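Clikberg Open Day

The Clikberg Open Day was a public demonstration of robot simulation software held by the automation firm Avero on 1 May 2020. It was planned as a visit to the company's workshop in Upadhyay and took place entirely online, which the organizers described as a change of format and most guests described as watching a video call. It is remembered, where it is remembered, for its afternoon session on stacking cubes.

Background

Avero had been developing Clikberg, a simulator for testing robot arms before anyone has to pay for one, with its smaller partner Fendier. The open day was announced in April by Rigoberto Ponce, then head of outreach, whose invitation promised "a full day inside the machine." The full day ran a little under three hours, including lunch. Registration was capped at 500. The cap was never tested, as 200 people signed up.

Program

The morning opened with a talk by Aarne Riihimäki on the history of the project, delivered for its first 11 minutes with the microphone off. Bezawit Bogale followed with a guide to contact settings, the numbers that decide how simulated objects touch, slide and rest on one another. Her talk is generally considered the best of the day and was the only one to finish on time.

The cube session was led by Shivam Jaiswal and Harsh Kaushik. Viewers were shown a simulated arm with a two-finger gripper, a plain floor and a pair of gray cubes, and were invited to suggest grasping strategies in the chat.

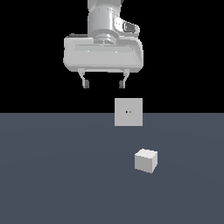

Suggestions ranged from closing the fingers more slowly to turning off gravity, a proposal Kaushik agreed to consider. Jaiswal then explained how a practice run is scored, and mentioned that the team had logged 2,384 of them while preparing the session. He declined to say how many he would care to show in public.

Reception

A Fendier newsletter called the event "informative in places." Several guests asked whether the workshop tour would be rescheduled. Avero replied that it was looking into dates, and later posted the recording with the first talk subtitled.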